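Cilmont Institute > Housekeeping and Textile Care > Course Handouts > Unit 10

Unit 10: Flat Folding of Plain Cloths

This handout accompanies the Wednesday practical session and should be read before attending. It covers the laying out, smoothing and folding of plain woven cloths on a hard work surface. Fitted and elasticized items are treated in Unit 12.

10.1 Preparing the surface

The work surface must be clean, dry and larger than the folded cloth on at least two sides. Students who practice at home may use a kitchen counter or a table without a cover. A textured or quilted surface holds the fabric in place and makes small corrections difficult.

10.2 Laying out and smoothing

Place the cloth with its nearest edge toward you. Before any fold is made, raised ridges must be worked out toward an open edge. A ridge that runs across the full width is best treated from the middle, with the flat of the hand moving outward in both directions. Pressing straight down on the crest sets a crease and should be avoided.
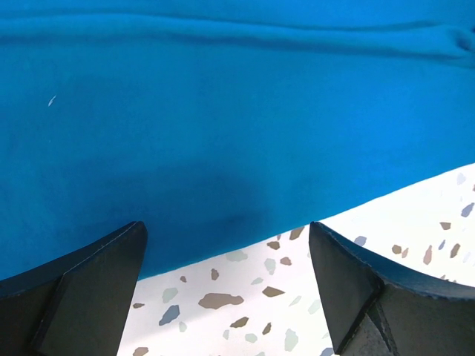
Puckers near a corner require a different approach. Lift the corner, draw it gently away from the center of the cloth and lay it down again. Repeat if necessary. Lint should be removed at this stage – once the cloth is folded, it is carried into the inner layers and is often missed at inspection.

10.3 Folding

The standard cloth for this unit measures 144 by 79 centimeters. Fold the long side in half first, matching corners before edges. Turn the cloth a quarter turn and fold again. The Bukden method, which begins with the short side, is accepted in assessment if it is used consistently.

10.4 Assessment

Each student folds three cloths in the presence of the instructor, Kavinda Dissanayake. Edges must align and the upper face must be free of creases. Practice cloths may be signed out from Room 125 and must be returned unfolded.

Cilmont Institute, Department of Household Studies, Room 125 | Course materials for enrolled students only | Back to top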